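Salleo to move winter clothing resale into Mistach depot

August 29, 2021

Clothing reseller Salleo will shift its winter stock from its Rulier store to a leased depot in Mistach in September, the company said in a notice to suppliers. The depot has 3,000 square metres of floor space over two levels. Sorting, grading and labelling will be done on the lower level.

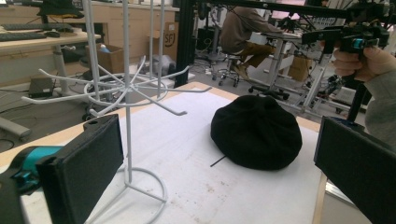 Vol. 2, No. 2

Hats, scarves and gloves will be priced by grade instead of by label. Operations manager Jaime Azevedo said the old method required staff to look up each brand, and that items without a legible tag were held back from sale. Under the new schedule, grade is set by wear, fibre and colour fastness.

Fleece and other synthetic knits will be assessed separately for pilling and seam strength. Garments that fail either check will go to Moreira, a fibre recycler under contract to the company.

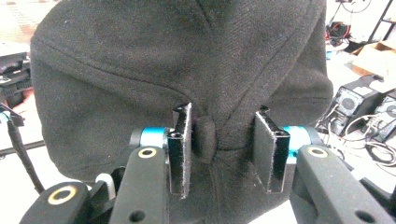 Dark fleece garment with visible seams.

The Rulier store will stay open for summer lines. Gunvor Amundsen, who manages the store, said its trading hours are unchanged - drop-off of winter donations there will end once the depot opens. The lease cost was not disclosed.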